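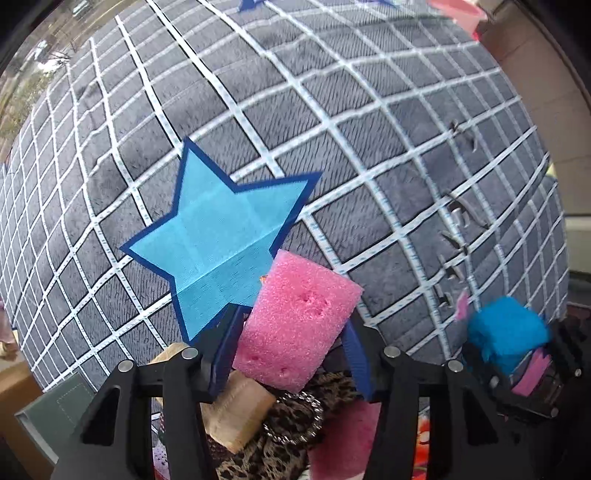 Musow Table Sorting Set – README

What this is

Notes and pictures on putting small household things into boxes at a cloth-covered table. The things are the kind that pile up in any home: sponges, little cartons, soft toys, knitted and fuzzy bits. The sessions took place in September at the Flostescombe house. Written up by Ebbe Kristiansen.

Contents

187 short sessions, in 2 folders:
hard/ – cartons and packets
soft/ – sponges, plush, knits, socks, anything that squashes

I have doubts about this split. A sponge has more in common with a carton than with a sock when you are trying to fit it in a corner, but it went in soft/ and I left it there.

The table

Same checkered cloth with stars throughout. I was told a patterned cloth would make no difference to how people judge where things are. I don't believe that. A pale blue toy on a light blue star is harder to pick out than one on bare gray squares, and a pink sponge is easy nearly anywhere. If you compare sessions, check what was lying on which star before you blame the sorting.

The cloth also creases. It was not ironed between sessions. 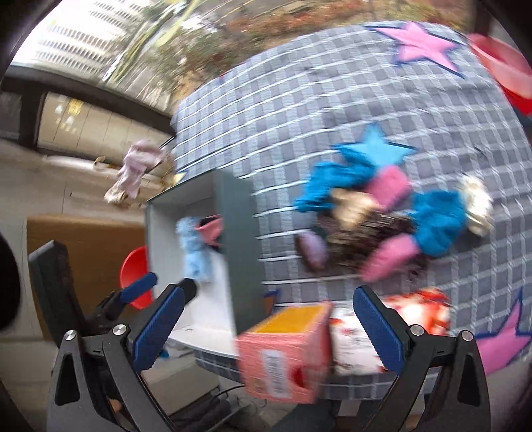

Small carton on the move, soft pile still on the cloth, gray box open on the left.

Labels

Each session has one line of text: item, start place, end place. Known problems:

– "Sock" and "mitten" were used for the same item in 7 sessions. I could not settle which was right and have not merged them.
– "Pile" means whatever the person labeling thought a pile was. Two things touching sometimes counts.
– "Tidy" is a yes/no field. Ignore it. Hägglund and Sovton, the 2 firms that did the labeling, plainly had different ideas about tidy.

What I would not use it for

Any claim that one way of sorting is faster. Start layouts were never matched, and a table of cartons clears quicker than a heap of knits no matter who does it. Claims about real homes are shaky too – real homes have drawers that stick and a lot more paper.

Changes

Second release: fixed misspelled item names, removed the "difficulty" score. It was guesswork.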